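Budgeting for a small arm in the dining room or workshop

Price the whole job before you pick the arm. At Nustico the arm was the biggest line on our sheet, but the base plate, gripper, spare fingers and cabling still added $694. Get those quoted separately so you can see what you're paying for.

Measure your furniture first. Pull the chairs out to where people leave them, then mark the reach on the floor with masking tape. Leave 75 cm clear on the side you walk past. 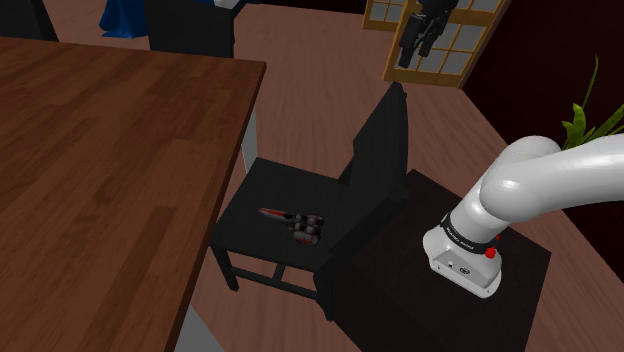 Page last changed: 14/08/2023

Picking toys up off chair seats is a fair test for a tidying setup. A toy spaceship with a long nose and a bulky tail can be gripped in more than one spot, so ask the seller to show you 2 or 3 shapes like it before you order. We sent the same list to Loturon and Follbridge in May and only Loturon quoted for the gripper.

Check that you can get at the connector panel once the base is bolted down. Keep plant leaves trimmed back from the joints.

Set aside money for a second set of fingers. Freight is extra from both suppliers.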